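Who Gets to Talk? Speaking time and story roles for women in three streaming dramas

Media and Society, final project report
Submitted 12 September 2019

1. What we wanted to find out

Everybody has an opinion on whether TV is getting better for women. We wanted to put some numbers next to the opinions. Not all the numbers, we had one term, but some. The question we ended up with was: in dramas that are sold as having a female lead, who really gets to talk, and what do they talk about?

First version of the question was way too big ("how are women shown on TV"). Our proposal came back with a big circle around it. Second version was about ads, dropped that too because we couldn't get a fair sample. This is the third one.

The shows are Skorport (crime, harbor town, detective is a woman in her fifties), Teuber (family business drama, two sisters and a brother fight over the company) and Flistby (small town, missing girl, slow). All three have a woman front and center on the poster. All three have been called "female driven" in at least one review we read. That was the reason for picking them. Also we could all get access to them, which ruled out a lot.

2. Background, short

Most people know the Bechdel test: two women, they talk to each other, about something other than a man. It's a very low bar and it was never meant to be a serious research tool. A show can pass with one line about the weather. A show can fail it and still have a great female lead, if she happens to be the only woman in the story. Which is its own problem.

So we kept it as one measure but added speaking time and a role code. Speaking time is easy to understand and hard to argue with. Role code is easy to argue with, see section 5.

We also talked in class about the "strong woman" type. She fights, she drinks, she has no friends. Some of us like her a lot, some of us are tired of her. We didn't try to settle that but it came up constantly while coding, so it's in the discussion.
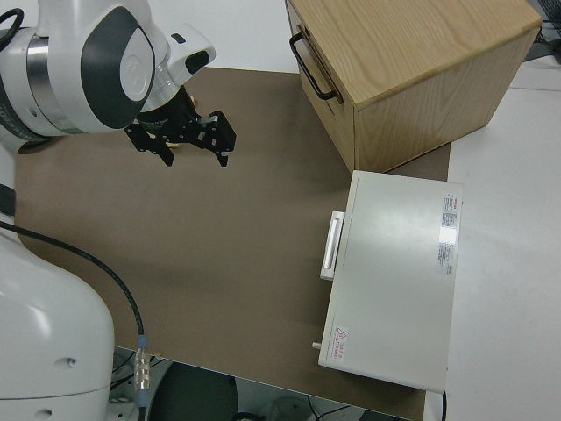
3. How we did it

We took scenes from the first season of each show. A scene starts when the place or time changes, and ends when it changes again. Scenes with no dialog were left out. That gave us 186 scenes in total over the three shows.

For each scene we wrote down:

who speaks, by character
how long each person speaks, stopwatch, to the nearest second
whether two women talk to each other at all
what the talk is mostly about (work, family, romance, crime/plot, other)
the role of each speaking woman in that scene

The roles were: drives the scene (she wants something and goes after it), reacts (someone else wants something and she answers), supports (helps or comforts), and explains (gives information, then basically leaves). We took these from a handout and changed the wording a bit.

Every scene was coded by 2 people separately. If they didn't agree a third person watched it and decided. Took forever. We had planned to finish coding in May and we did not finish coding in May. The stopwatch part was the worst, people talk over each other constantly in Teuber and you have to go back and back and back.

Background voices (radio, crowd, phone menus) were not counted. Phone calls were counted if we could hear the person. Voiceover we argued over for a whole meeting and then counted it, but only Flistby uses it.

We put everything in one spreadsheet called Koludetti, which was a joke name for the group chat and then stuck. If you see Koludetti sheet in the appendix that's what it is.

4. Results

4.1 Speaking time

Skorport came out with women speaking a bit more than men. But nearly all of that is the detective. Take her out and it flips hard: the rest of the cast is mostly male cops, male suspects, a male boss and a male ex-husband. The women who aren't her are mostly witnesses. They get one scene each and many of them cry in it.

Teuber was the most even of the three, with the sisters and the brother close to each other and the mother not far behind. The mother surprised us. She has few scenes but she talks all the way through them.

Flistby was the lowest. The main character is a woman and she is on screen nearly the whole time, but she's on screen listening. Long shots of her face while some man explains the town to her. We had all watched this show before and remembered her as the main voice in it. She isn't, unless you count the voiceover, and even then it's close.

4.2 Two women talking

All three shows pass the Bechdel test if you take the whole season. Scene by scene it looks different. Teuber has by far the most scenes where two women talk, and a good share of them are about money, contracts, who signs what. Skorport has few. Flistby has more than we expected, mostly the main character and the missing girl's mother, and those scenes are mostly about the girl. We coded that as crime/plot, though one coder wanted family. Could go either way.

4.3 Roles

In Skorport the detective drives almost every scene she's in. The other women mostly explain. In Teuber it's mixed and changes over the season, the younger sister starts out reacting and by the last episodes she is driving. That change is very clear in the sheet. In Flistby "reacts" was the biggest group, again because of all the listening.

"Supports" was smaller than we guessed in all three. Our guess before we started was that it would be the top code for women who aren't the lead. It wasn't, "explains" was. Receptionists, doctors, neighbors, lab people. They come in, they say the fact, they go.

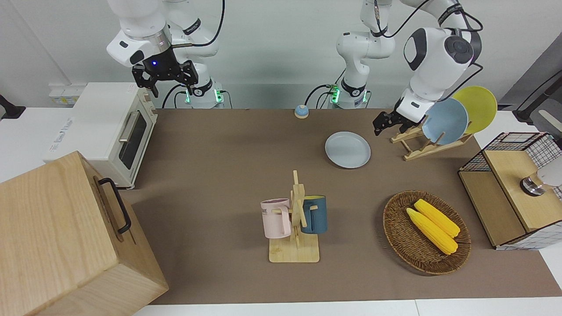 7 min read

5. Discussion

The main thing we take from this is that a female lead and a show with a lot of women talking are two separate things. Skorport is the clearest case. It looks great on the total and then there's one person holding up the whole total. If a streaming service says a show is female driven you'd have to ask how many females.

Second thing is listening. Our method treats listening as nothing. In Flistby that's maybe unfair. The actress does a lot with those scenes, and you do end up knowing what she thinks, often better than what the man who's talking thinks. One of us argued that the show is kind of about a woman nobody lets speak, so the low number is the point. Another of us said fine but it's still a low number. We left it there.

Third, about the strong woman type. The detective in Skorport is the type exactly: no friends, bad sleep, great at her job. In the scenes we coded she never has one talk with another woman that's friendly and not about the case. Not one. We found that kind of sad once we noticed, and none of us had noticed when we watched it for fun. Teuber's sisters are mean, petty, funny, wrong a lot. They have more scenes with each other than with anybody else, and they felt the most like real people to all of us. That's an opinion, we know.

Age is something we didn't code and should have. The mother in Teuber and the detective in Skorport are both over fifty and they're two of the biggest talkers in the whole sample. That goes against what we read for class about older women dropping out of TV. Small sample though, can't say much.

6. Problems with the project

Three shows is not a lot. They're all drama, all first seasons, and we chose them ourselves, so nothing here can be said about TV in general.

The role codes are fuzzy. Drives vs. reacts was the one we disagreed on the most. In an argument both people want something. We made a rule halfway through (whoever starts the argument drives) and then had to go back and recode the early Skorport scenes. We think we got them all.

We only coded men and women. None of the shows has a character who is clearly neither, so there was nothing for us to code, but that's a result too in a way and we should of said it in the proposal.

We also know the shows too well. Coders who'd seen Flistby before tended to give the main character "drives" more often than the coder who hadn't. You fill in what you know is coming. Next time at least one coder per show should be new to it.

Race and class didn't get in at all. The women who only explain are very often also the ones with jobs like cleaner, nurse or desk clerk, and it would be worth a look at who gets cast in those parts. Somebody could do a whole project on just that.

7. If we did it again

Fewer scenes, better codes. Write the argument rule before starting. Code age. Put listening in somehow, maybe as time on screen vs time talking, so you get two numbers and can compare them. Test the codes on one episode first and fight about it then, not in the last week.

We'd also like to do second seasons. From what we hear Skorport gives the detective a female partner in season two, and it would be interesting to see if the totals move or if she just talks to the partner about the same male suspects.

Work split: everyone coded. Writing was shared, sections 4 and 5 got rewritten the most. Charts are in the appendix along with the full code list. The Teuber chart has the wrong colors, brother and older sister are swapped in the key, numbers underneath it are rigth.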